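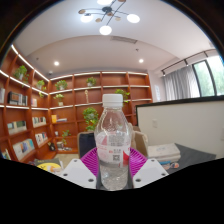
Loredana Mazza meinte nach der ersten Auswertung, der Fehler liege gar nicht am Greifer, man solle zuerst die Nulllage der Wegmessung prüfen, bevor wieder jemand die Finger tauscht. Sie hat damit recht behalten, aber nur zum Teil.

Projekt Pivier: Fehlerbild beim Greifen von Flaschen

Auf dieser Seite sammeln wir Bilder und Notizen zur Störung am Handgreifer Gasby. Der Greifer wird von Hand geführt. Die Öffnungsweite der Finger wird laufend mitgeschrieben und später zum Anlernen des Roboterarms verwendet. Stimmt die Weite nicht, schließt auch der Arm falsch. Genau das ist passiert: Im Probelauf hat der Arm eine Flasche angehoben und auf halber Höhe verloren. Verletzt wurde niemand, der Lauf wurde mit Not-Halt beendet.

Bild 1: Flasche zwischen den gerippten Fingern, Griff mittig auf Höhe des Etiketts. An dieser Stelle kommt es auf die Weite besonders an, weil die Wand einer dünnen Kunststoffflasche nachgibt und der Unterschied zwischen Anliegen und Halten klein ist.

Bestand und Befund

Aufgezeichnet waren bis zur Störung 1144 Griffe. Davon sind 569 in Ordnung. Bei 551 Griffen ist die geschriebene Weite im geschlossenen Zustand zu groß, die übrigen wurden schon vorher wegen anderer Mängel aussortiert. Die größte Abweichung beträgt 7 mm. Im Protokoll sah das unauffällig aus, da die Kurve in sich sauber war und nur insgesamt zu hoch lag.

Ursachen nach jetzigem Stand:

Die Nulllage wurde nach einem Umbau der Trägerplatten nicht neu gesetzt. In der Checkliste von Wendley fehlte dieser Schritt.

Am linken Finger war eine Schraube der Platte nicht mit dem vorgeschriebenen Moment angezogen. Unter Last gab die Platte nach. Dieser Teil der Abweichung lässt sich nachträglich nicht herausrechnen.

Die Überwachung im Arm prüft nur, ob die Finger ihre Sollweite erreichen. Ob etwas gehalten wird, prüft sie nicht. Deshalb kam vor dem Herunterfallen keine Meldung.

Bild 2: Flasche auf dem roten Untersetzer, beide Finger offen und ohne Berührung. 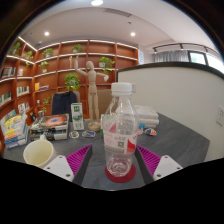
Für die 551 betroffenen Griffe gilt bis auf Weiteres: nicht zum Anlernen verwenden, aber auch nicht löschen. Palumbo hat die Rohdaten angefordert und will prüfen, ob sich wenigstens die Griffe mit reinem Nulllagenfehler retten lassen. Ein Termin steht noch nicht fest.

Beim Greifer selbst ist die Schraube ersetzt und gesichert. Die Nulllage wird jetzt vor jeder Aufnahmereihe gesetzt, mit ganz geschlossenen Fingern, und der Wert kommt in die Kopfzeile der Datei. Weicht er vom letzten Wert ab, wird die Reihe nicht begonnen.

Der Arm bleibt gesperrt, bis die Haltekontrolle eingebaut ist. Probeläufe mit gefüllten Flaschen oder Glas sind auch danach vorerst nicht vorgesehen. Der neue Probelauf ist für Juli eingeplant.

Stand der Seite: 30. April 2021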